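Jistodeck

Jistodeck is an open planning and control package for robot arms that handle small lab items such as capped tubes. It was started at Skelham by Zinhle Ntuli and Selvaraj Uddin, and it has grown into a lively little project with its own simulator, Camenzind, where nearly all testing is done before any code reaches a real arm.

The planner splits each job into short skills (reach, grip, lift, carry, insert), and every skill can be rerun alone, a real joy when you're chasing one bad grasp! Grip poses are scored for finger clearance, the hard part when caps stand close together. 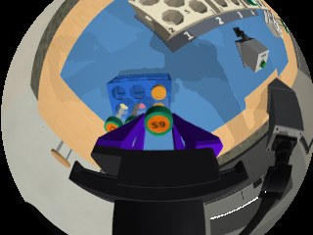

A green-rimmed cap held between the fingers in simulation, wrist view.

Perception is kept separate from planning. A module called Grendley estimates where each tube and rack sits and how far it is turned, and passes the planner a plain list of poses. Racks can lie at any angle on the mat, so slots are stored relative to their own rack, and shifting a rack means updating one pose. The standard test suite runs 600 layouts with 7 retries allowed per grasp, and failed runs are saved for replay, down to the last joint command.
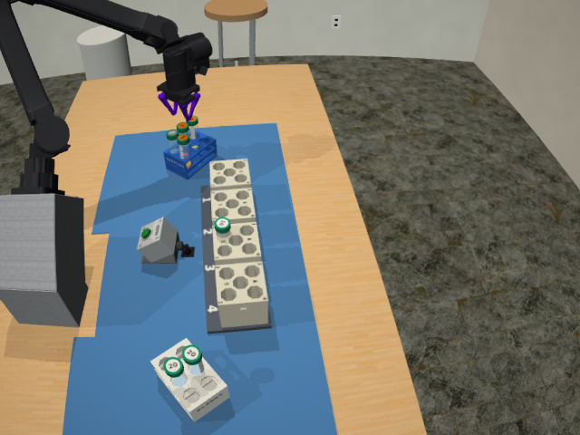 Marlene MacLeod remarked on the project's mailing list that replay was the feature she would miss most, though she still wanted a faster collision checker for crowded racks. Work on one began in May.

Contact the editors | Text copyright Skelham | Back to top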